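July 10, 2024
Folding bench, knit garments

Started on the gray jersey lot from Harketen. The Benmoussa shirts are finished and bagged; numbers for those are in the January binder, same layout as before. Bench wiped down with plain water first. The Tamix spray left a film last time and the cloth dragged on it.

Garments weighed as received, then tumbled without heat and dropped on the table from elbow height. No smoothing before the start. Cirilo wants the starting state left as it lands, including sleeves turned under.

Working order for the light gray pieces:
1. Find the hem. It reads darker than the body, so look for the band.
2. Open the bunched end before touching anything that already lies flat.
3. Undo twists by lifting and turning, no pulling. The knit stretches and the fold lengths come out wrong afterward.
4. Flatten from the middle out, then fold in thirds.

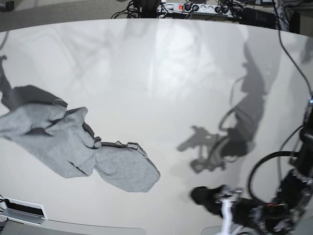 Step 2 is where the time goes. With the jersey bunched at one end and narrow in the middle, it is easy to grab two layers and take them for one. Fatima's suggestion is to pinch, lift an inch, and check whether the layer below comes along. Adopted for the rest of the lot.

Fold width set at 90 mm for the small sizes and 140 mm for the large. The 134 mm setting on the old Nodwood board does not suit either one — board goes back on the shelf. Tape marks on the table edge would do the same job, provided the adhesive comes off clean. Test on the underside first.

Glare off the white top is a nuisance when hunting for seams in light fabric. Tried standing on the other side, slight improvement. A matte cover would help but adds friction, and then the drag results are not comparable with the shirts.

To do:
— reweigh piece 44, label came off
— ask Cirilo whether inside-out pieces get turned before or after flattening
— order more bags, large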